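3.2 Tables and tableware

Many studies of table setting are made on plain white or gray tops, where every object is easy to separate from the background. We wanted a surface closer to what people in Braltinska have at home, so we used folding tables with a marble pattern. The veins are orange and rust colored and follow no regular direction, and a narrow red-orange trim runs along the edge. Steel is a difficult partner for such a top. The inside of a bowl can be very bright when it is tilted, and the rim then looks like a separate white ring (Figure 4a). 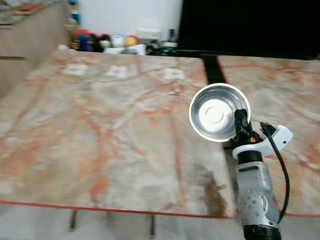 3.3 Arrangement of the pieces

The set for the main series was kept small on purpose. It contains shiny round pieces of stainless steel and one small cup in a magenta-purple color, somewhat translucent. The cup gives a clear color contrast, while the steel pieces differ from each other mostly by their outline and by the way the light falls on them. In the crowded layouts the pieces stand close together on the right part of the table, and one of them may be partly hidden (Figure 4b). We did not correct such layouts. In the earlier Farkas study all pieces were placed at equal distances, and we think this made the task of naming them too easy.
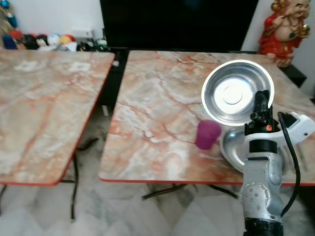 Cillum Working Papers, Vol. 3, No. 2, p. 21

The floor was also left as it is. It is pale and has its own marble look, so the table edge is sometimes a better guide than the change from top to floor. Two tables were placed side by side with a narrow gap between them.

For the single-piece layouts we used one small steel bowl, empty, near the middle of the top. Three small white squares of paper with dark print lie in a row near the back edge. They are spaced evenly and serve as reference points when positions are compared between layouts – the veins alone are not reliable for this purpose, as similar branches appear in several places.

Figure 4. Tables and tableware: (a) steel bowl raised and tilted; (b) crowded layout with steel pieces and cup; (c) single bowl with the row of paper squares behind it.
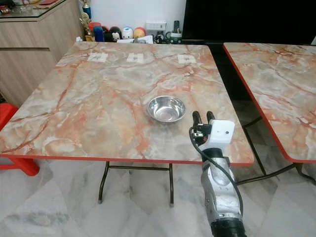
3.4 Naming of positions

Positions were described in everyday words, such as "near the back edge" or "left of the bowl". Two readers at Hullstead wrote the descriptions separately and then compared them. Most differences concerned the word "middle", which one reader used for a much wider area than the other. We kept both versions in the data and marked them as different.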